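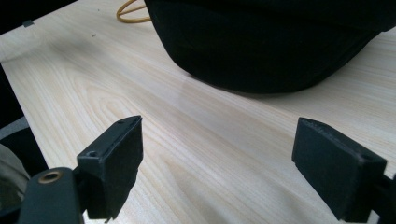

The hand-held gripper over the table, fingers apart.

Home News Workshop notes Back issues Contact
Search this newsletter Go

Looking after the gripper: is the new routine worth it?

Since March we have been told to check the hand-held gripper after every 100 grasps. The rule came over from Clanadel with a laminated card and no explanation. I have followed it, mostly, and I remain unconvinced.

The card wants 10 minutes per check. Open the fingers all the way, look at the pivot bushings, try the screws in both finger blocks, close, open again. Fine. But in four rounds of this I have tightened one screw, and I suspect it was me who left it slack the time before.

Kgomotso Magagula disagrees. She says the fingers on the Gullo unit went out of line by a hair and three days of recordings had to be thrown away. Maybe so - but her log shows the trouble started right after somebody swapped a finger block and skipped the alignment step. A check every 100 grasps would have caught it late.

What I would keep is the wipe-down. Grit gets into a pivot, and the top edges of the fingers pick up dust whatever you do. What I would drop is putting a driver on screws that haven't moved. Plastic holes wear out too.

Vojtěch Koubek is taking comments on the card until 22 December 2024. Mine are already on his desk.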